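4.2 Returned small parts and the "not sure" box

The stockroom at Lodton logged 3,227 small items over the study period, of which 2,014 went out to a bench and came back again without having been used. Our first draft treated these returns as noise. They are nearly two thirds of the ledger, so the noise had some claim to being the subject, and we rewrote the section.

Most returns were dull. A technician asked for a part, found that the job needed a different one, and walked the first part back to the counter. The dull returns went into the right bin almost every time. What interested us was the remainder: parts that came back with no slip, parts that came back in someone's pocket on a Sunday, and parts that had been called one thing at the counter and another thing at the bench. Lodton's catalog lists the same spring under two names, one inherited from the Vatar depot when the stores were merged in July. Staff who had come over from Vatar used the Vatar name. Staff who had not used it simply pointed.

For such cases the stockroom kept a cardboard box marked NOT SURE. The procedure manual does not mention it. At the start of our visits it held 40 items, and the manager assured us it was a temporary measure. The label had been retyped at least once, in a nicer font.

We had expected the box to fill at the end of a shift, when people want to go home. It filled in the first hour of the morning. Overnight returns were left on the counter, and whoever opened up had to sort them cold, without having seen who brought them or heard what they were called. Afternoon staff could ask. Morning staff could guess, and a guess at Lodton carried your initials, whereas the box carried no one's. Faced with that choice, most of us would learn to love a box.

The sister site at Polat had no such box and reported no uncertain items at all. It did report a great many missing ones. We suspect the two figures are related, although Polat's records were kept in a manner that discouraged close reading.

Open bins made some difference. Where a clerk could look straight down at what was already in a bin, matching went by eye and the name mattered less. Closed drawers sent everyone back to the label, and so back to the argument over what the label meant. Small wired parts did especially well in the open.
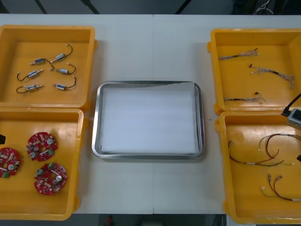 Figure 3. Solenoids in a shallow open-topped bin, upper left, with a paper- or foam-lined steel tray between the yellow bins.

Trevor Gauthier, commenting on an earlier version, objected that we were giving the bins credit that belonged to the clerks. Matching by eye, he wrote, is still a skill, and a new hire at an open bin will mix up two similar springs with complete confidence. We accept this. The Tronda trial, where half the counter staff were new, showed fewer items in the box and more in the wrong bins, and it took the site a full stock check to notice the trade.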